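Dos brazos y un montón de flores en el taller Karabulut

10/01/2019. Redacción.

Avance rápido desde el taller compartido Karabulut, donde el grupo de Zerrin Gökçe sigue con su proyecto Tralum: dos brazos robóticos, una mesa blanca y la idea de que la máquina acabe montando ramos. Rosas rojas y hortensias azules, todas artificiales. De momento se trabaja con tallos sueltos.
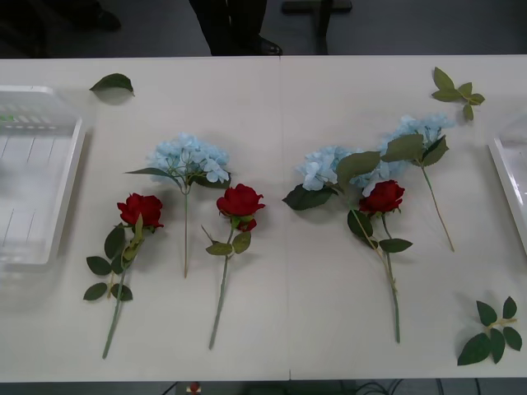
Rosas, hortensias y hojas sueltas sobre la mesa del taller. 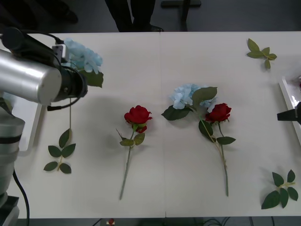
El proyecto arrancó en August... perdón, en agosto, con un presupuesto de 2000 euros puesto entre los socios. Casi todo se fue en motores y en una fuente de alimentación que hubo que cambiar dos veces. El software es cosa de Pei-shan Yen, que lo ha reescrito entero este otoño. La primera version confundía hoja con tallo y apretaba donde no debía.

"Una rosa se coge bien por el tallo. La hortensia no, pesa mucho de cabeza y se te gira", cuenta Gökçe. Ahí están atascados ahora. Probaron siete formas de dedo para la pinza, impresas en el propio taller por Detlef Reinholz; se quedan con la más estrecha, forrada de goma. Falta ver cuánto dura la goma.

Otro lío, las hojas. Se enganchan unas con otras y el brazo levanta dos piezas en vez de una. Yen quiere resolverlo con un pequeño tirón lateral antes de subir. Reinholz prefiere ir más despacio y ya. Sin acuerdo por ahora.

Objetivo para la demostración: un ramo de 16 tallos en menos de 30 minutos, sin que nadie toque nada. Será en la sala grande de Karabulut, entrada libre, fecha por cofirmar. Los planos de la pinza se publicarán antes, con la lista de piezas. Quien quiera echar una mano con el cableado o tenga flores de tela que ya no use, que pregunte por Eylül Toprak en la entrada del taller, por las tardes.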